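Kernside Allotment and Garden Association
Minutes of the Site Meeting, March

Meeting opened at 7:05 p.m. in the Mottram Road hall. A quorum was present. The minutes of the previous meeting were approved with one correction: under Fencing, "north gate" should read "northwest gate."

1. Water supply

The standpipe on the lower path has been shut off at the valve pending replacement of the washer and the upper section of pipe. Stolitz quoted for both parts and for labor. The quote covers excavation to the depth of the existing line but excludes reinstatement of the gravel. Members on the lower path are to draw from the tank beside plot 16 until the work is finished.

It was asked whether the tank could be fitted with a second tap. The existing outlet has the wrong thread for the taps held in stock. An adapter is to be priced.

Agreed: accept the Stolitz quote. Gravel to be reinstated by members.

2. Plot turnover

Three plots were given up over the winter. Two have been relet. The third has standing water along its lower edge and will be offered at half rent for the first season, on condition that the tenant keeps the drainage ditch clear. The waiting list stands at 47 names. Applicants who have not confirmed their interest by the end of the month will be removed from the list.

A request to divide one of the larger plots was deferred. The rules permit division only where both halves have direct access to a path, and the plan on file does not show the width of the eastern strip. The strip is to be measured before the next meeting.

3. Compost and green waste

The Flindska shredder was serviced in the off season and the blades were reversed. Stems thicker than a thumb are still being fed into it, contrary to the notice. The notice will be reprinted in larger type and fixed to the hopper guard.

Bay 2 is full and is to be left unturned until May. Bay 3 is open for new material. Cooked food, diseased potato tops and glossy cardboard are not accepted in any bay.

4. Shed and storage

The shed roof was inspected from a ladder. Two sheets have lifted on the windward side and the fixings have corroded. Replacement fixings with sealing washers are to be bought. The work needs a dry day and two people on the ground.
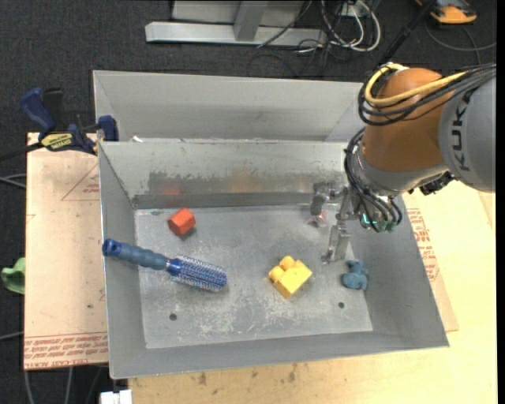
The padlock code will change on the first of the month. The new code will be sent by text message to current tenants only. Tools borrowed from the shed must be signed out in the book, including those returned within the hour.

5. Rents

Invoices will go out in April on the existing scale. A proposal to charge separately for water was put to a vote and was not carried. It may be raised again at the annual meeting if submitted in writing.

6. Any other business

Bonfires remain prohibited until October. The hedge along Mottram Road is to be left uncut during the nesting period, apart from growth that obstructs the footway.

Next meeting: May, same hall, 7 p.m. Items for the agenda to be received one week beforehand.

Meeting closed at 8:40 p.m.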